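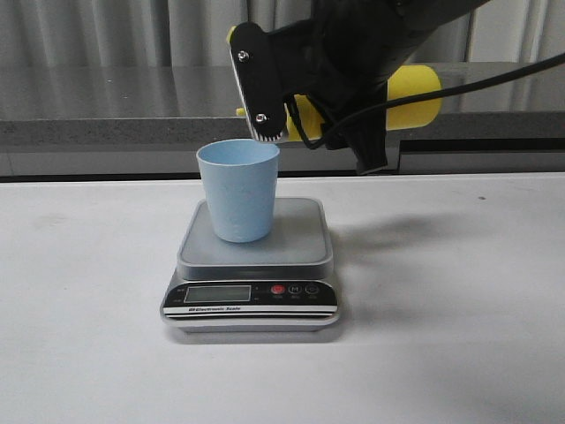 Bodenseife (auch Holzbodenseife) ist ein Pflegemittel für geölte und gelaugte Dielen, das beim Wischen einen dünnen Film aus Pflanzenfetten hinterlässt. Ich benutze sie seit Jahren und gerate dabei leicht ins Schwärmen, also seht mir den Ton nach! Angesetzt wird sie mit warmem Wasser, und zwar lieber nach Gewicht als nach Augenmaß: ein hellblauer Plastikbecher auf einer elektronischen Küchenwaage, wie im Bild, reicht dafür völlig. Für den Flur in Rakberg rühre ich mir so fast 900 Gramm Konzentrat für den ganzen Winter ab.

Man unterscheidet weiße und naturfarbene Seife. Die weiße enthält Pigmente und hält helle Nadelhölzer hell (Kiefer gilbt sonst ordentlich nach), die naturfarbene passt besser zu Eiche und Lärche. Gewischt wird in Faserrichtung mit zwei Eimern, einer für die Seifenlauge, einer zum Auswaschen des Mopps. Mit klarem Wasser nachwischen sollte man bei dieser Methode nicht, sonst ist der schöne Film gleich wieder weg. 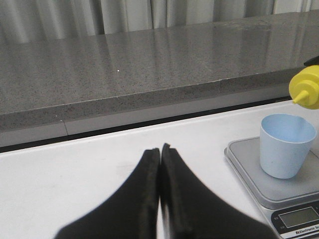 Fitriani Kusuma hat mir zu diesem Abschnitt geschrieben, sie nehme auf Eiche grundsätzlich nur die Hälfte der angegebenen Menge, weil der Boden sonst nach ein paar Monaten stumpf und streifig wirke. Bei mir ist das auf Lärche nie passiert, aber auf der Eichentreppe, na ja, da könnte sie recht haben. Hilfreich ist dann eine Grundreinigung mit weichem Pad und danach sechs Wochen Pause mit der Seife.

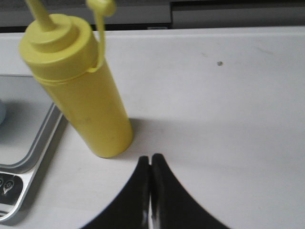 Erste Behandlung

Frisch geschliffene Dielen bekommen die Seife kräftiger, meist in zwei Durchgängen mit Trocknung über Nacht. In der Werkstatt Halim, wo ich das gelernt habe, wurde zwischendurch von Hand poliert, was auf die Knie geht, aber herrlich aussieht! Auf lackiertem Parkett bringt Bodenseife wenig, sie zieht dort nicht ein und schmiert eher.

Siehe auch: Holzlauge, Hartwachsöl, Dielenboden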